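Wed 3 April
Fidelina Arboleda

Ticket 1498 - fight night stream and scorecards, Jorholm amateur MMA card

Status: open, workaround in place

Problem as reported: judges' scores from the tablets not reaching the overlay on the Jineo stream. Round one of the first bout fine. Round two blank for the red corner, blue corner showing the round one score twice. Commentators reading the wrong totals on air. Coach from Platum gym came over to complain before the decision was even read.

What I tried on the night, in order:

Restarted overlay. No change.
Restarted tablet 2 (judge on the far side of the cage). Came back, asked for login, judge didnt have it. Logged him in with mine.
Scores from tablet 2 then showed up late, all at once, under the wrong bout.
Swapped to paper cards from bout three on. Typed the totals in by hand between rounds. Ran ok for the rest of the card, slow but right.

Paper cards are the official ones anyway so no result is affected. Hamdan asked this twice so putting it here where everyone can see it.

Checked the next morning with the venue dark and nothing else on the wifi. Same tablets, same overlay, fake bout. Scores go through in a second or so. Ran three rounds, then five, no faults. So it's load or it's the bout change, couldn't tell which from that.

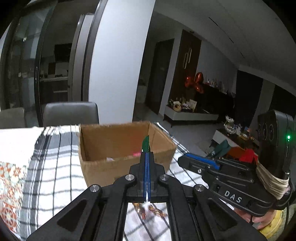

Small green packet in front of the open cardboard box.

Second test, this time with phones and laptops joined to the same network and a video running on each. Got the fault on the fourth try. Tablet 2 drops off, keeps its scores locally, sends the lot when it reconnects. The overlay takes whatever arrives and puts it under the current bout. It doesn't look at the bout number at all. That's the wrong-bout thing explained. Still doesn't explain the blue corner doubling up.

Timeout in the settings was 800 ms. Put it to 4000 and tablet 2 stayed on for the whole test. Would like to see it hold with a full crowd before I trust it. Signal at that seat is bad, 70 percent at best and jumping around, the other two judges are steady.

Asked Jineo support whether the overlay can be made to check bout number. Reply says it's "on the list" for May. No use for the next card.

For the next card:

- Tablets on their own network, password not given to media or corners
- Timeout stays at 4000, dont change it back
- Each judge gets own login on a slip of paper, tested before the rules meeting
- Paper cards on the table from bout one
- Whoever is on overlay waits for the supervisor's nod before moving to the next bout

Also the clock. Separate issue but came up in the same complaint - the on-screen timer was almost a full second behind the horn in the main event. Looks like stream delay to me, timekeeper's clock was right. Not opening a new ticket unless the commission asks.

Update, afternoon: Platum coach called. Happy with the result once he saw the paper cards, wants the replay pulled or fixed as his fighter is shown losing a round she won. Fair enough. Have asked Hamdan to cover the graphic on that bout and re-upload. The other bouts can stay up.

Still to do: find the doubled blue corner score in the logs. Only have logs from tablets 1 and 3, tablet 2 cleared its own when it was restarted (my fault). Leaving this open untill then.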